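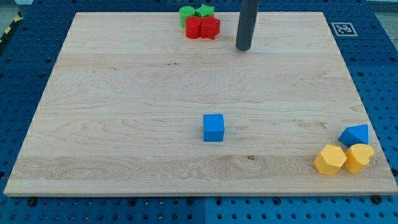 Foam Shape Blocks and Maple Board: Frequently Asked Questions

What shapes are there?
The set has cylinders, stars and cubes. Cylinders and stars stand on a flat end, so a child can sort them upright without their rolling away.

Can I sort by color as well as by shape?
Yes. Start with color if your child is new to sorting. Put the greens together, then the reds, and leave one blue cube by itself as the odd one out. Move on to shape when color gets too easy.

Do I need the board?
No. Any flat surface will do. Many Skernora customers like the maple board because the pale wood makes red, green and blue easy to tell apart.

My board has a small knot and some dark streaks. Is it damaged?
No. Knots, streaks and wavy lines are part of the maple. The faint lines running along the board are seams where the strips are glued together. If a seam opens up, write to us and we will replace the board.

How do I clean the foam?
Wipe it with a damp cloth and a drop of dish soap. Let it air dry. Do not put foam blocks in the dishwasher or the dryer.

How do I clean the board?
Use a barely damp cloth, then dry it right away. Do not soak it. Rub in a little mineral oil every December, or sooner if the wood feels rough.

The points on a star got bent. Can I fix them?
Usually. Lay the star flat and leave it overnight with nothing on top. A torn point can't be repaired.

Can I buy single blocks?
Yes, in any color we carry. Orders of 20 or more ship free.

What ages are they for?
Three and up. Foam can be bitten through, so keep the blocks away from younger children and dogs.

Who do I contact about a missing piece?
Itsuki Hirose handles replacements. Include your order number and the shape and color you need.

Page updated May 7, 2021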